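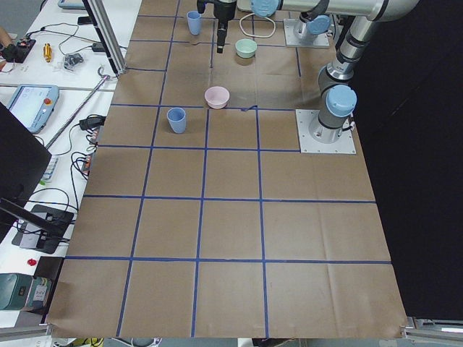
Figure 3. The table laid with kraft paper and marked into cells with blue tape, with two cups and two bowls set out on the upper part of the paper.

3.2 The marked table and the things placed on it

We have been asked more than once, by kind colleagues and by one rather less patient reviewer of an earlier draft, why a study of how people lay out everyday tableware should spend so many words on the table itself. The short reply is that the table does a great deal of the work. A cup put down on a plain surface can only be described by where it sits in relation to other things, and people differ enormously in how they go about that (one of our early participants gave every position as a distance from her own left elbow, which was charming but very hard to code). Once the surface has been ruled into squares, a cup is in a square, or it straddles two, or it touches a line, and two people reading the same layout can usually agree on which of these it is.

The covering is ordinary brown kraft paper, and the lines are strips of blue tape run lengthwise and crosswise to make the grid (Figure 3). We chose paper over a printed mat after a happy few weeks of trying both in the Varaveck pilot. The printed mat was beautifully regular, and participants treated it like a board game. They centred each object with great care, nudged it again, and stood back to admire the result. On the taped paper they were a good deal more relaxed, and their layouts looked much more like the ones we had seen them make at home. The tape lines in Figure 3 are slightly wavy, and the paper has its creases and wrinkles, more so in the lower rows. We have left such things alone throughout. Alaric Haverford, who taped the first of our tables and most of those that followed, did once try a metre rule and a pencil line, but the participants took no notice of the improvement and he went back to working by eye.

For coding purposes a cell is whatever the tape encloses, however uneven its sides. We did consider correcting each layout to an ideal grid before analysis, and we tested this on 100 layouts from the pilot. The corrected and uncorrected codes differed in 11 of them, always where an object stood very near a line, and in each case the two coders felt that the uncorrected version better matched what a person at the table would have said. Rows are named from the far end of the table towards the near end, so the top row is the one furthest from the participant. Objects that rest beside a line without crossing it are given to the cell they sit in, and we add a note of the line they are near.

The set of objects is deliberately small and friendly. It has two light blue plastic cups and two small plastic bowls, one a pale mint green and the other a pale pink. We wanted things that most people would handle without a second thought, and we wanted one pair that matched in colour and one pair that did not, as we were curious to see whether the matching cups would be kept together more often than the bowls. Section 4 takes this question up at some length, perhaps at more length than it deserves, but we became very fond of it.

The layout in Figure 3 is a good one for showing how the coding goes. One cup is in the top row and the other is nearer, in the third row, a little left of centre and just below a crosswise line. The green bowl is in the far row, with the pink bowl in the cell below it. Under our scheme the two bowls count as neighbours, and the two cups as separated, with the nearer cup given a line note. The nearest rows are empty, and the whole layout is therefore coded as "far-weighted", a term we borrowed from the Zorklow notebooks and have never managed to improve upon.

We gathered 775 layouts in this way across the main study. Of these, 216 were made by participants who had been given no instruction beyond "put these where you like", and it is those we turn to first, since they are the ones in which people's own habits show most plainly. The remainder followed one of the two spoken prompts given in full in the appendix. Each layout was coded by two people working separately, who then compared notes over a pot of tea and settled their differences by looking again at the paper and the tape.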